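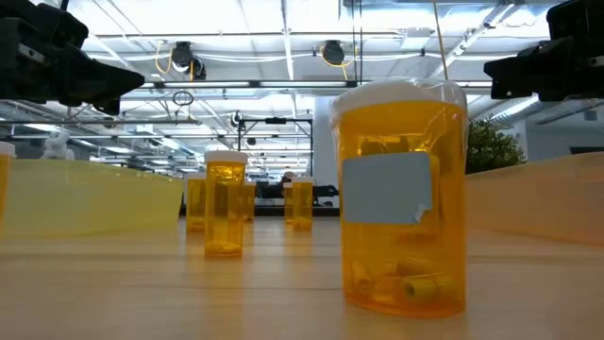

**Stedmont, November**

Radance is the film and public events office of Stedmont College. It runs evening screenings during term, on campus and online, each followed by a question session with a writer, editor or researcher. The main hall seats 86. Online places are limited to 471 per screening.

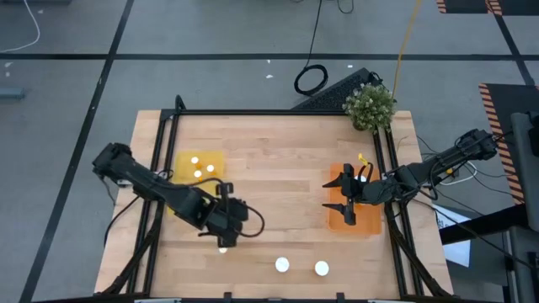

Booking opens 20 days before each date and is free to students and staff. Captions are supplied for every title – audio description where the distributor provides it. The archive holds over 100 recorded talks. Programme enquiries go to Noreen Brennan, events manager.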